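Je cherchais depuis un moment quelqu'un qui puisse me parler des petits 4x4 d'occasion sans essayer de m'en vendre un. Vous me connaissez, je craque vite (mon break en sait quelque chose, il dort dehors depuis que j'ai rempli le garage). C'est un lecteur qui m'a soufflé le nom de Dorottya Kelemen. Elle tient l'atelier Bruta, ne vend rien du tout, et passe ses journées à inspecter des voitures pour des gens qui hésitent à signer. J'y suis allé à huit heures du matin, avec des croissants, et je suis reparti bien après midi !

Première surprise, elle ne commence pas par le moteur. « Le moteur, tout le monde le regarde. Les gens ouvrent le capot, ils hochent la tête, ils referment. Moi je me couche par terre. » Et elle se couche par terre, pour de vrai, sur un vieux tapis de sol plié en deux. Ce qu'elle regarde d'abord, c'est le châssis, les points d'ancrage des suspensions et l'intérieur des longerons quand il y a un trou pour passer l'endoscope. « Un joint de culasse, ça se remplace. Un longeron mangé par le sel, vous pouvez le ressouder, mais vous allez le regretter à chaque contrôle technique. »

Je lui ai demandé si elle se méfiait des dessous trop propres. Elle a ri. « Le noir tout frais, c'est ma hantise. Quand un vendeur a passé du noir partout la semaine d'avant, je sors le petit marteau. Souvent c'est très bien dessous, hein. Mais je tape quand même. »

On a ensuite parlé du Drenoren, ce petit 4x4 à châssis échelle dont je vous rebats les oreilles depuis l'hiver dernier. Il y en avait un sur le pont, justement, version courte, couleur sable. Dorottya l'aime bien, avec des réserves. La boîte de transfert est solide, la sellerie vieillit mal, et le levier qui enclenche les 4 roues motrices finit par se gripper chez ceux qui ne s'en servent jamais. « Les propriétaires sont persuadés de ménager la voiture en restant en 2 roues motrices. Ils font dix ans comme ça, et le jour où il neige, plus rien ne bouge. Il faut l'enclencher de temps en temps, sur un chemin, tout doucement, et pas sur du bitume sec ! »
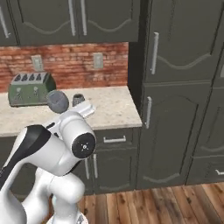
Bras robotisé blanc près d'un plan de travail en marbre moucheté. Image de synthèse.

Côté budget, j'avais mon idée, et elle l'a démontée en trois phrases. Je pensais acheter le moins cher possible et garder une petite réserve pour les surprises. Sa méthode à elle part de la réserve. « Je demande toujours : vous avez combien de côté une fois la voiture payée ? Si on me répond moins de 2 000 euros, je conseille d'attendre, ou de prendre une berline. » Les pneus, les rotules, l'huile des deux ponts, la courroie dont on ne connaît pas la date... ça part très vite, et je peux en témoigner.

Les pneus, parlons-en. Je roule en Skallelov depuis deux saisons, les tout-terrain à gros crampons, et j'en étais assez fier. Elle les a regardés longtemps, sans rien dire, puis elle m'a demandé combien de boue je voyais dans l'année. J'ai bredouillé quelque chose sur le chemin qui mène chez ma belle-mère. « Alors vous payez du bruit et du carburant », a-t-elle conclu en reprenant un croissant. Bon. Elle me conseille un profil mixte, plus étroit, à la monte d'origine, et de faire contrôler la géométrie dans la foulée.

Sur l'essai routier, par contre, nous étions d'accord à peu près sur tout. Démarrage à froid obligatoire (si le moteur est déjà chaud quand vous arrivez, proposez de revenir), une portion de route rapide, une côte, un parking pour braquer à fond des deux côtés, vitres ouvertes et radio éteinte. Elle insiste aussi pour rouler en ligne droite sur une route bosselée – « le volant vous raconte tout si vous ne le serrez pas comme un naufragé ».

Et les factures ? Là, j'ai eu droit à une histoire. Un client lui avait apporté un dossier magnifique, tamponné à chaque page par le garage Khoury, avec une vidange tous les 2 000 kilomètres. Elle a trouvé ça louche. « Personne ne fait ça. Alors j'ai appelé. Et le patron m'a dit que si, c'était un monsieur très soigneux qui venait surtout pour discuter. » La voiture était parfaite, le client l'a achetée, et Dorottya en parle encore avec un peu de jalousie.

Avant de partir, je lui ai demandé ce qu'elle conduisait elle-même. Une citadine diesel, grise, avec un pare-chocs avant qui ne va pas tout à fait avec le reste. Elle garde un vieux pick-up au fond de la cour, moteur sorti, qu'elle compte remonter quand elle aura le temps. Je lui ai proposé de venir tenir la lampe. Elle a dit qu'elle réfléchirait.

Dernière mise à jour : juillet

Commentaires

Gégé4x4
Le coup du levier grippé, exactement ce qui m'est arrivé. Dégrippant pendant trois jours et beaucoup de patience, c'est revenu.

Maud
Merci pour l'article ! Est-ce qu'elle se déplace pour inspecter chez le vendeur, ou il faut amener la voiture à l'atelier ?

tonton_diesel
Pas d'accord pour les pneus, les miens ne font pas tant de bruit que ça. Enfin, ma femme dit que si.

À lire aussi
– Châssis échelle ou monocoque : comment je choisis
– Vidanger ses ponts soi-même sans repeindre l'allée
– Attelage d'occasion, les papiers à demander
– Mon break dort dehors, le feuilleton continue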